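Wodametti Quilters
Minutes of the monthly meeting, Jan 3, 2019

Marilou Calimlim opened the meeting at the Samonte Hall. The minutes of the last meeting were read and approved with one correction – the backing for the raffle quilt is cotton flannel, and the earlier minutes had it down as plain cotton.

Money
The balance stands at 400 dollars after hall rent. Dues are still owed by a few members and should be paid by the end of the month. Shiela Estrella will send reminders by email.

Raffle quilt
All 31 blocks are in. One came in short on one side and has been taken home to be remade. Layout will follow the drawing passed at the last meeting, with the darker stars on the outside rows and the plain blocks set between them. Sashing is cut. Marilou has enough of the gray print for the border but not for the binding, and asked for anyone with leftover yardage to bring it next time. If none turns up, the binding will be done in navy.

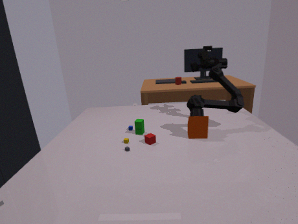 Quilting the top was discussed at some length. Sending it to Drekberg for longarm work would take most of the balance. Hand quilting would cost only thread and batting, but the top has to be finished by May. A vote was taken and hand quilting passed. The large floor frame will be set up in the back room and members can come in on any open sewing day. Stitches do not need to match exactly. Please use the cream thread from the box and do not bring your own.

Batting
Two samples were passed around, an 80/20 blend and a wool. The wool was liked but several members thought it would be too warm for a summer raffle. The blend was chosen. Marilou will order it from Tusero.

Charity quilts
The hospital has asked for 20 lap quilts this year. Washable fabrics only, no buttons or loose trim. Finished size is 40 by 48 inches. Kits are in the cupboard and should be signed out in the green notebook.

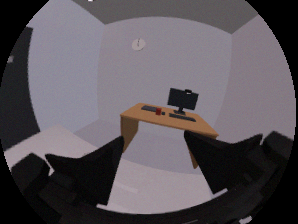
Shiela Estrella asked whether the kits could include the backing this time, as she had to piece hers from scraps and it did not lie flat. Agreed. Backing will be cut and added to the kits before the next open sewing day.

Workshop
The paper piecing class will go ahead with two sessions. Bring a machine, an add-a-quarter ruler and a light-colored thread. Patterns will be handed out at the door.

Other business
The iron in the back room is leaking and should not be used on finished tops. A replacement was approved, up to 40 dollars. Library books are overdue – check your shelves.

Show and tell followed. Meeting closed at 8:45.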